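Lideo kitchen set, README (read before training!!)

200 episodes, toy kitchen table, overhead plus wrist camera. 18 are bad. Gripper kept closing after the stop command, so the logged width and the real width dont match. Force limit was ignored too. The flags are in faults.csv, one row per episode.

Objects are the usual play food and dishes, plus the little toaster oven. Layout changes between episodes.

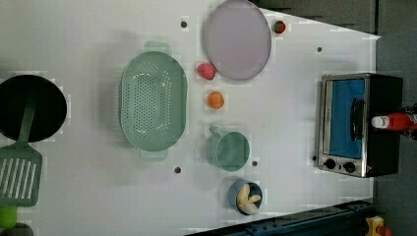
What we know so far: the stop goes out on time, driver gets it, then sits on it for 167 ms. Only happens on soft objects. Hard ones stall the motor and hide the problem. Restarting the driver clears it for a while, then it comes back.

Do not use the width channel from the flagged episodes. Joint angles are fine. Video is fine.

If you run this on your own arm, keep hands out of the gripper untill the driver is patched. E-stop does cut power, we checked 2 times.
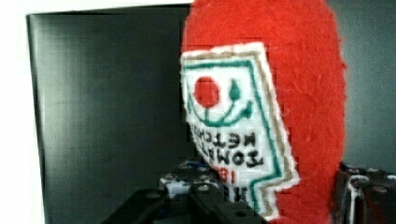
Mekdes Fikre, Tillton
notes updated April

Patch is with Serpil. Old driver still in /legacy, don't use it. Send new fault logs to me with the episode number in the file name.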